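Betreff: Re: [bisar-intern] Schülertag am 1. Mai, wer geht mit?

Hallo zusammen,

Terence Wragg schrieb:

> Bristevent hat uns jetzt doch 65 Plätze für die Mittelschule zugesagt.
> Cormier zahlt den Bus, wir stellen die Leute und das Mittagessen.
> Wer kann eine Gruppe durch die Werkhalle führen? Bitte keine
> Vorträge über Unternehmenswerte, das hatten wir letztes Mal.
> Budget: 3886 Euro, und die sind schon verplant.
>
> Terence

Die Spitze mit den Unternehmenswerten habe ich verstanden, Terence. Es waren 2 Folien. Gut, sie waren lang.

Ich übernehme gern eine Gruppe, am liebsten die Station »Was steckt in der Kiste«. Erfahrungsgemäß wollen Vierzehnjährige lieber einen Lüfter anfassen, als den Leitspruch von Bisar zu hören, und ich kann es ihnen nicht verdenken. 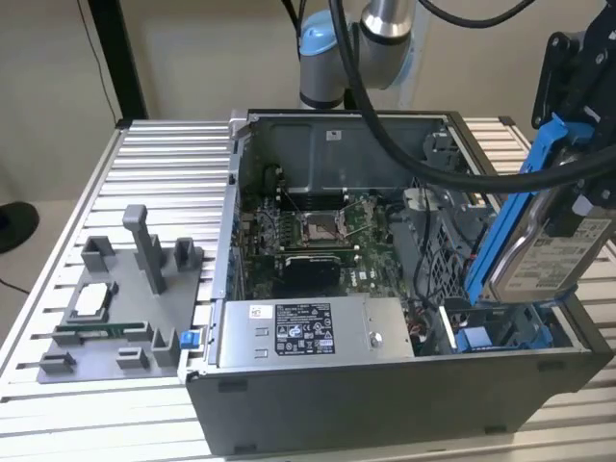 *Offener PC-Tower auf dem Werktisch, CPU-Sockel leer*

Offene Punkte aus meiner Sicht:

- Schutzbrillen: Wir haben fast 10 in Kindergröße. Jomuden wollte welche leihen, hat aber seit der Zusage nichts mehr von sich hören lassen. Ich frage nach, diesmal telefonisch.
- Mittagessen: Bitte nicht wieder der Linseneintopf. Der Betriebsrat isst ihn heute noch.
- Einverständniserklärungen: Die Schule schickt sie gesammelt. Wer beim letzten Mal den Stapel im Kopierer liegen ließ, weiß Bescheid.
- Gruppenfoto für Cormier: Die möchten ihr Logo drauf haben. Am Bus klebt es ja schon. 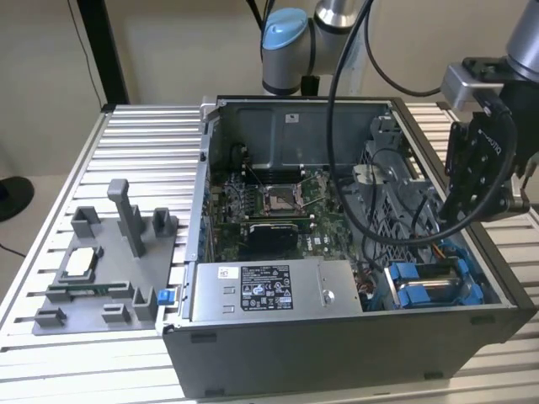

Zum Ablauf würde ich die Runde durch die Halle vor das Essen legen. Danach hört erfahrungsgemäß keiner mehr zu, die Erwachsenen eingeschlossen. Wer von der Konstruktion mitmacht, bringt bitte ein Werkstück mit, das man herumreichen kann und das einen Sturz übersteht.

Die Nachbesprechung mit der Schule ist erst im Juni, bis dahin sollten wir auch wissen, ob sich jemand für ein Praktikum gemeldet hat. Rückmeldungen bitte an die Liste und nicht an mich privat, mein Postfach ist voll mit Angeboten für Werbekugelschreiber.

Viele Grüße
aus dem zweiten Stock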